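Jump Height and Sprint Times in Amateur Football Players Before and After a Winter Training Block

Student project report, Sports Science
Vendula Čierny and Juraj Tóth
Submitted Wednesday, May 21, 2025

1. Background

Most amateur football clubs in our region stop full training in December and start again when the pitches can be used. Coaches often assume that players lose speed during the break. The project tested whether a short indoor program, done twice a week, is enough to hold sprint times steady. The players came from two clubs, Trnka and Trerby, which play in the same league and share a coach for fitness work.

2. Method

Each player did a 30 m sprint from a standing start and a countermovement jump with hands on hips. The sprint was timed with light gates at the start and at the finish. The better of 2 attempts was kept for each test. Players rested for 300 seconds between sprints.

Jump height was calculated from flight time on a contact mat. This method gives a value that is too high if the player lands with bent knees, so any jump with a visible knee bend on landing was repeated.

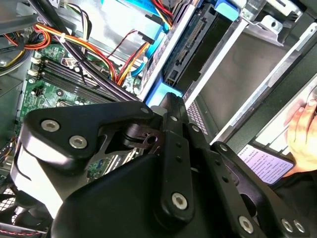
The warm-up was the same on both test days: easy running, leg swings, and two sprints at less than full effort. Shoes were not standardized. Several players wore indoor shoes on the first day and turf shoes on the second, and we did not record which.

The training block followed the Lirkier plan, which the shared coach already used with his youth teams. Sessions consisted of box jumps, split squats and short sprints with a change of direction. Attendance was taken from the coach's own list.

3. Results

Sprint times for the Trnka players did not change in a way that exceeds the error of the gates. Trerby players were slightly slower on the second day – mainly those who missed sessions. Jump height rose a little in both groups, but the spread between players was larger than the change.
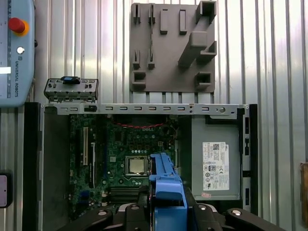
Page 2

4. Discussion

The result for jump height should be read with care. Players had never used the mat before the first test, and part of the gain is probably practice. A trial day before the first test would have reduced this effect.

There was no control group. Both coaches wanted all of their players in the program, and we accepted this. A third club, Jesum, had offered to be tested without training but withdrew when its hall booking changed.

Further work should fix the type of shoe and add a longer sprint, where a loss of fitness would be easier to detect.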